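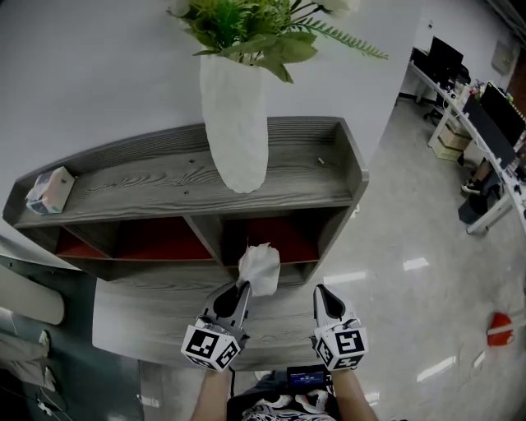 Ghumman
Facilities engineer, Lorkitz

Threads > Building Notes > Paper Goods

2022-02-28

1/ Restroom and kitchen paper costs went over budget again, so I pulled a year of invoices. Notes follow. Facial tissue only – towels get their own thread in March.

14 replies · 9 shares

2/ Price per box is a poor metric. Sheet counts vary a lot between suppliers, and so does sheet area. I converted everything to cost per square foot per ply. The ranking changed.

3/ Our old supplier, Laso, ships boxes of 189 sheets. Stakaser ships 278 in a box that looks the same size on a shelf. The Stakaser sheet is smaller, though, and the gap mostly closes once you correct for area.

4/ Both products are 2 ply. Ply says how many layers there are and nothing about how heavy each one is. Ask for basis weight in writing. Laso sent it the same day. Stakaser needed three emails.

6 replies · 2 shares

5/ Wet strength: facial tissue usually has a resin added so it holds together when damp. Toilet paper usually doesn't. That's why tissues should go in the trash. Our plumber's invoices agree.

6/ Dust is the complaint I hear most. Short fibers shed more, and heavily recycled stock tends to have more short fibers. It settles on dark shelves and vent grilles. I wipe the grilles monthly and log it.

7/ Storage: we had roughly 2,000 boxes next to an outside wall. Cardboard takes up moisture, cartons sag, bottom rows crush. Moved them to pallets, four inches off the wall. No crushed rows since.

8/ Decision for now: Laso for offices, Stakaser for the loading dock and shop floor, where people grab one and go. Reorder point is three weeks of stock – it was one.

9/ Spreadsheet is available if you want the conversion formulas. The columns are labeled badly. Column F is area.

22 replies · 17 shares

Contact · Terms · © Lorkitz · Back to top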